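Community > Get Involved > Calls for Participants

Mentor Couples Wanted for the Milberg Marriage Evenings

Maybe you and your spouse have come through a dry stretch, or a long one, and found your way back to laughing over the dishes. If so, we would dearly love to hear from you! We are looking for two couples to join Roxana Chambi and Heikki Huttunen in walking alongside husbands and wives who feel more like roommates these days.

You don't need any training (we'll give you that, along with plenty of coffee). We do ask that you've been married a good while, can keep a confidence, and are able to give us three evenings a month through December. Mostly you'll be listening, and now and then telling a bit of your own story, the bumpy parts included.

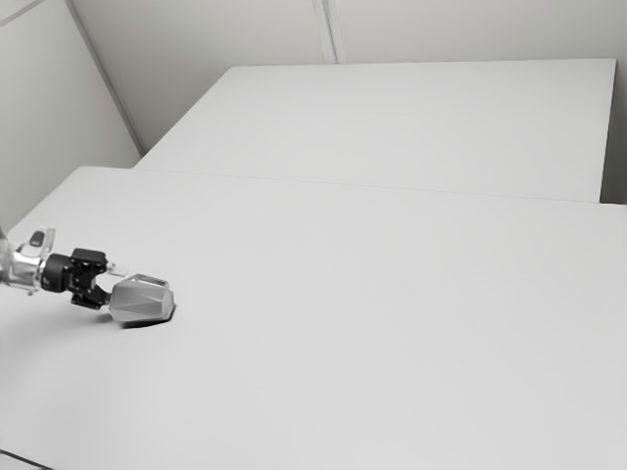 A robot arm reaching beside a small gray object, computer rendering.

Please write a few lines about yourselves, together if you can, and send them to Nelli Rautiainen by 3/15/24. She reads every letter and will call you back for a chat.

Sign up for our newsletter and get new calls by email.

Contact | © Milberg Marriage Evenings | Back to top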